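Skostent Tabletop Objects: data card and README

Version 2, released 2023-07-01
Maintained by Dalva Marinho

Summary

Skostent Tabletop Objects is a collection of recordings in which small household items lie on a table and are picked up, moved, turned over or put down again. The card covers the items, the table surface, the labels and the known problems. File formats and loading code are described in the Druker package notes and are not repeated.

Contents

The release holds 2000 episodes. Each episode has one text label, one start still, one end still and a table of item positions. There are 139 distinct items in the inventory. Every item has a number, a plain name, a main color and a size class. Items with the same shape in two colors are entered as two items.

Item groups

Group names are kept short and are used as written in the label files.

soft: cloths, sponges, small bags, felt shapes
flat: lids, coasters, cards, oval and round pieces
round: balls, fruit models, spools
long: spoons, markers, brushes
hollow: cups, bowls, open boxes
other: anything that fits two groups or none

An item has one group only. A flat felt shape goes in soft. A lid with a high knob goes in other. Items in flat are the ones most often labeled wrong in version 1, and the group was checked again in full before this release.

Table surface

The top is beige with a speckled pattern. Small pale items can be hard to separate from it. Reflected light leaves a lighter patch on the surface in some stills, and the patch should not be treated as an item or as a mark on the table. No cloth, mat or tray is used in the single-item episodes. Multi-item episodes may include a tray, which is then listed in the inventory with its own number.

Single-item episodes

A single-item episode begins with one item on the otherwise bare top. The start position is given in words (left, center, right, combined with front or back) and as a pair of table coordinates. The words come from the annotator and the coordinates come from the position table. Where the two disagree, use the coordinates.

Color names follow what an annotator would say without a chart. Lavender and purple are both accepted for the same item in the free-text field, but the main color field allows one value only, and for these items it is purple.

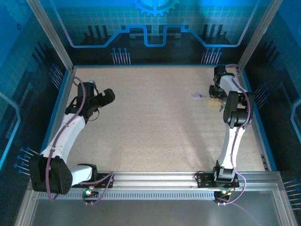
Dalva Queiroz objects to the single color value. Her comment on the draft was that lavender and purple are different enough on a beige background to deserve separate entries, that anyone searching for pale items will miss half of them, and that the old Fagundes list kept the two apart with no trouble. She would also like "oval" to be a value in the shape field instead of a word that turns up in free text.

The shape field was extended as requested and now accepts oval. The color field is unchanged in this version. Users who need the finer split can search the free-text field for lavender, pale purple and light purple, and should expect a few misses where the annotator wrote only purple.

Labels

Labels are one sentence in the present tense, lower case, no final period.

move the sponge to the back left
turn the lid over
put the spoon in the bowl

Each label names the item by its plain name. Color is added only when two items on the table share a name. Labels were written by 6 annotators, and the annotator number is stored with each episode.

Quality checks

A second annotator read every label against the start and end stills. Disagreements were settled by the maintainer and marked with the flag "settled". The position table was spot-checked in June on episodes from each group. Errors in the hollow group were mostly cups entered at the handle instead of the center of the base.

Known issues

Twenty episodes have an end still that is too dark to confirm the label. They are kept and carry the flag "dark_end".
Two size classes, small and very small, overlap for items in flat.
The inventory has no weights.
Items numbered under the Dulico scheme in version 1 were renumbered. The mapping is in the file old_numbers.
Left and right are given as seen in the stills.

Suggested use

The set is suited to item naming, position estimation and short label writing. It is a poor choice for testing fine color naming, for the reasons given under single-item episodes.

Corrections

Send the episode number, the field name and the corrected value to the maintainer. Corrections to labels are collected and applied at the next version. Corrections to the inventory are applied at once and listed in the change file.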